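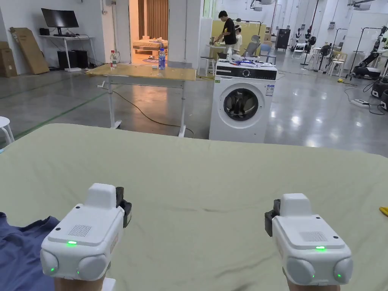
Household Care, Handout 13: Making the Bed and Starting the Wash
Instructor: Bahman Mirzaei
Room: Prunelberg

Welcome back, everyone, and thank you for the lovely questions last time — I have tried to work most of them in.

We begin with the bottom sheet. Spread it out, walk once all the way round the bed, and only then start smoothing, working from the middle toward the edges with flat hands. Long diagonal creases usually mean one corner is pulled tighter than its opposite, so loosen that corner first and try again. Please be patient with yourselves! My first one took me 20 minutes.

Before a sheet goes into a front-loading machine, shake it out and check the folds for socks, tissues and other small things. Load it loosely, with up to 2 sheets per wash, and wipe the door seal afterward.

For next time, read section 41 of the Nirard booklet, and bring a pillowcase from home. Trí Tôn will take the group for folding.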